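Frequently Asked Questions about the Advisory Board of Mahmoud Home Retail

Last updated January 23, 2019

We receive many letters from suppliers, employees and small shareholders who want to know how our advisory board works. On this page we collected the questions which come most often. If your question is missing, please write to the company secretary at the Gundenville office.

What is the advisory board?

The advisory board is a group of experienced people from outside the company. They meet with our management and give their opinion on large decisions, such as opening stores, changing suppliers or closing a product line. The board was formed when the company started to sell outside of Gundenville and the owners felt they needed advice from persons who had already done this.

Is it the same as the board of directors?

No. The directors are elected by the shareholders and they carry legal responsibility for the company. The advisory board has no vote. Its advice is written down and given to the directors, who must answer it in writing within 15 working days. They are free to say no, but they have to explain the reason.

Who is the chair?

Refugio Cárdenas is the chair at present. He worked for many years in the purchasing of home textiles and later was the head of operations of a furniture maker in Flakau. The chair prepares the agenda, leads the meetings and signs the minutes. He does not receive a higher fee than the other members.

Who are the other members?

The full list is in the annual report, together with a short biography of each member. One name which people often ask about is Gus Mbeki, because he also has a law practice in Redmont. Mr. Mbeki advises the board on employment and lease matters. His law practice does not work for our company, and it may not do so while he is a member, or for two years afterward.

How are members chosen?

Any director or any current member can propose a person. The chair and one director then speak with the candidate, usually twice. After this the directors decide. We look for people who have managed something in retail, manufacturing, logistics or law, and who have enough free time. The second point is more difficult than it sounds – several good candidates had to say no for this reason.

Can I apply by myself?

Yes, you can. Please send a letter of one page and a list of the other boards on which you sit. We read all the letters, but we keep them only until the next June, when the new terms begin. If you wish to be considered again after that, kindly send a new letter.

How long is a term?

A term is three years. A member can serve two terms one after the other, and then must take a pause of at least one year. The first members had shorter terms, so that not everybody would leave at the same moment.

Are the members paid?

They receive a fixed fee for each meeting, and we pay their travel. There is no bonus and there are no shares. Members get the same discount in our stores as employees, but no more than that. The total of all fees is published in the annual report.

How often does the board meet?

Four times a year. Two meetings are held in Gundenville, one is in the Redmont warehouse and one is by telephone. When there is something urgent, the chair can call an additional meeting with five days of notice. A meeting can take place only if more than half of the members are present.

Do members see confidential information?

Yes. They see sales figures by store, draft contracts and sometimes salary data without names. Before the first meeting each member signs a confidentiality agreement, and it stays valid after the term is finished. Papers for the telephone meeting are sent by courier and must be returned to us.

What happens when a member has a conflict of interest?

The member has to tell the chair before the subject is discussed and then leaves the room. This is noted in the minutes. If it is the chair who has the conflict, the oldest member leads this part of the meeting. We keep a register of outside interests, and every member must check his or her entry twice a year.

I am a supplier. May I contact a member directly?

We ask you not to do this. Members do not take part in the selection of suppliers and they cannot help with an unpaid invoice. For offers and samples please use the purchasing department. For a complaint about the way you were treated, please write to the company secretary, who will give it to the chair if you request this.

Can shareholders read the minutes?

A summary of each meeting is sent to every registered shareholder who asks for it. The full minutes are not public. A holder of 200 shares or more may make an appointment and read the full minutes in our office, except for the parts on open negotiations and on individual employees. Copies and photographs are not permitted.

Can a member be removed?

Yes, by a decision of the directors. A member who misses three meetings in a row without a good reason is considered to have resigned. Until today this rule was applied one time – it was a case of long illness, and the member agreed.

Where can I get the full rules?

The rules have nine pages. You can receive them by mail from the company secretary, Mahmoud Home Retail, 95 Station Road, Gundenville. Please write your postal address clearly and mention if you prefer large print.

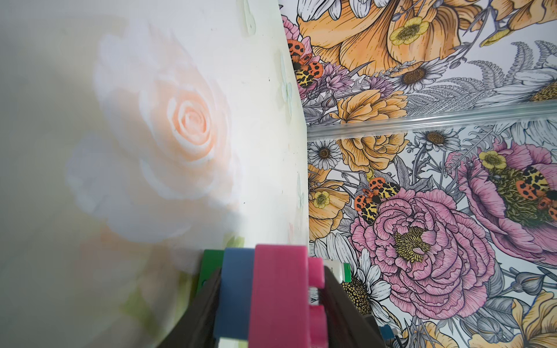 Floral patterns with a peach-and-white rose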